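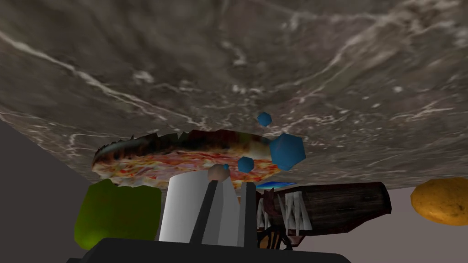 July 24, 2020 – water meter, pressure and tank

Meter reading at 6:40 a.m.: 1,761. Taken before anyone ran a tap. Nothing drawn overnight, so the drop in the tank is on our side of the valve.

Tank is the Gilent, nominal 2,000 liters. Dipped it again after lunch and the level had gone down a finger's width with both outlets shut. The float arm moves freely. I suspect the lower gasket, which was last changed in April with a Ukora part that never sat flat. Tightened the flange a quarter turn. No change by four o'clock.

Ate late. Cold pizza, the one with the dark crust, then back to the pump log.

Pump cycled 2 times in the evening with no demand. Cut-in pressure normal, cut-out slightly low. That fits a slow leak better than a bad switch, but I will swap the switch anyway – it is cheap and I have one in the drawer. 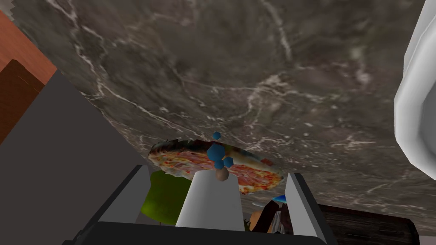 Purkthorpe rang back about the gasket and advised against more tightening, as the flange will warp before the rubber seals. They have the right size in stock, part 427, and can post it tomorrow. Ordered one and a spare.

Left the tank isolated for the night. Next reading at 6:40.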